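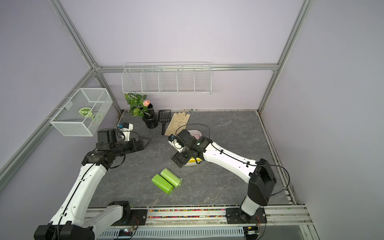 Fig. 1. The two-arm cell, with both rolls of garbage bags between the grippers.

Progress to the end of November, Mokstead tidying study

We have 933 demonstrations against a promised 800, and I would enjoy that more if 11 of the first batch hadn't been saved under the wrong task name. Marisol Ríos has relabelled them. Training on 700 gave a policy that handles the shelf task well and treats the gloves as a personal insult. Next month: more gloves. Spending is on plan, bin bags included.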